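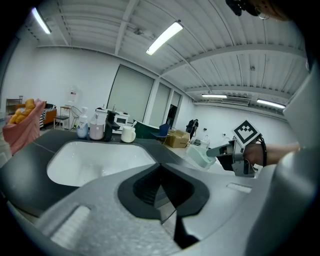 Filed under: Student Work > Term Projects > Robotics

Can a machine do the dishes yet?
Project report by Ita Tully

Our group looked at whether the chores people do at a kitchen sink could be handed to a machine. We picked three: moving a mug off the counter, rinsing a small plastic basin, and wiping down.

We recorded people doing each chore with hand-held grippers, 900 recordings in all, and trained a model on them using the Plusance software. The test arm was a Brorkus.

Moving the mug went best, at 81 per cent. Rinsing came in at 38 per cent. Most of the failures were at the tap, where the arm let the basin tip and lost its grip. Wiping worked 2 times before we stopped the test on Saturday. The arm pressed too hard and the cloth bunched up.

Colour made no difference that we could measure. Glossy surfaces did, and we would like to repeat the rinsing test at a sink with a dull finish.

Our answer is no for the whole job, and yes for parts of it if someone stays nearby.

4 comments | 11 shares

Related
- Heinonen shelf-stocking trial: term report
- Folding towels at the Trostach lab
- Sorting bolts by size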